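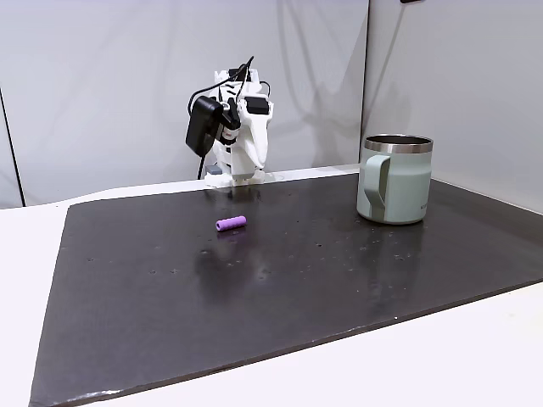

3 min read · Robot arms and grippers

Fumlow gripper

The Fumlow is a two-finger gripper made for small 3D-printed arms, the white plastic desktop kind with motors bolted on the outside and cables looping over the top. I've been keeping this entry for a while now, and it's part reference, part my own bench notes, so please forgive the places where it wanders off!

Name and origin

Fumlow started as the name of a set of printable files and then sort of became the name of the whole gripper. The files came out in March and went through 4 versions before most people I talk to settled on one. The older fingers are still floating around, and they do fit, but the tips are narrower and I don't like them much on anything round.

How it works

One finger stays put and the other swings on a single motor. The controller reads the motor's position and its load, and when the load climbs past a limit you choose, it stops closing. I have mine set at 825 on the controller's own scale (it doesn't match any real unit, so don't go looking for one). Lower than that and round things slip. Higher and the motor gets warm enough that I start fussing over it.

Compared with the Prurna

The Prurna is the other gripper people ask me about. Its jaws slide toward each other in a straight line, so the middle of the grip stays in one place however wide the object is – lovely if you're placing things precisely. The Fumlow's grip point shifts a little as it closes, and your software has to allow for that. On the other hand the Fumlow is lighter, and on a small arm you really feel the difference at full reach, where the Prurna makes my elbow joint sag.

Test objects

I like to work with two objects on the mat at once. A short purple cylinder lying on its side is my usual one, plus an insulated mug with a wide flat handle set off to the right. The cylinder is a nice test of approach angle: come in across it and the fingers close on the round sides, come in along it and you tend to push it away. The mug is much harder. I go for the handle, and a mug with a shiny rim also gives the camera something bright to get confused by.

A dark mat on a white table helps with finding edges, though mine is glossy enough to reflect things, and the Stanano camera software has picked the reflection over the object more than once. Turning the exposure down fixed most of it.

Controllers

Both grippers run on the Stanano board or on the older Diệp one. The Diệp is slower to answer but it remembers its load limit after a restart, and I miss that every time I switch back. My log for the Fumlow is now at nearly 2,000 closes on the same pair of fingers, mostly with the Stanano.

See also: Prurna gripper; Diệp controller; load limits; finger tips and pads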